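# The Patient Art of Steering a Hand That Isn't Yours

Shanthi Ranasinghe has her elbow propped on a cushion and her tongue between her teeth. She is driving an arm by remote control, and what she wants from it is a small thing, the kind a toddler manages between bites of toast. She wants it to go to the right spot over a board, close its fingers, and let go somewhere else.

"Slow down before you think you need to," says Malte Bauerfeind from the next chair. He taught her this in September, and he still can't help himself.

The Lasolley project runs out of two rooms above a bike shop in Jedstead, and its whole business is showing robots how to do kitchen-table jobs. Every move Ranasinghe makes with the controller in her hand gets saved, along with the camera views, as one demonstration. Stack up enough of those and a learning program can start to make its own attempts.

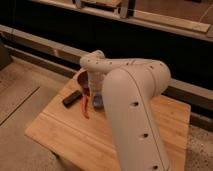
I had expected the driving to feel like a video game. Then they gave me a turn, and wow, was I wrong! A game forgives you. With the arm you have no sense of touch at all, so you end up listening to the motors and staring at shadows to judge how high the fingers are. My first good run came after nine tries and I yelled loud enough that someone came up from the bike shop.

Bauerfeind's advice is to pick one path and stick with it. If you come at a bowl from the left on one run and over the top on the next, the program has to make sense of both. He also wants people to leave their mistakes in, as long as they fix them. A fumble with a calm recovery is worth keeping – he'll play one back for visitors with real pride.

The setup itself is plain. A wooden board, a few things to put on it, a purple bowl, and the arm reaching over the lot. The team shifts the objects between runs so the program can't just memorize one layout. 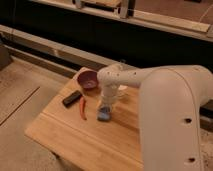
## Taking it by the wrist

Anoma Rathnayake prefers the other way of teaching. She loosens the joints in software, takes hold of the arm and walks it through the job herself, the way you'd guide a child's hand around the letter S. She came to this from teaching pottery in Drokincombe, and it shows in her shoulders.

"You feel where it wants to bind up," she told me. "With the controller I'm guessing."

The catch is that her own hands end up in the camera views, and it's tiring. On a good day she records 73 runs by hand. Ranasinghe, on the controller, has reached 220. They argue about which set is better, and I got the feeling they've been having that argument over lunch for a long time. 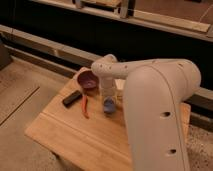 *The arm at work over the board in the Lasolley project's Jedstead rooms.*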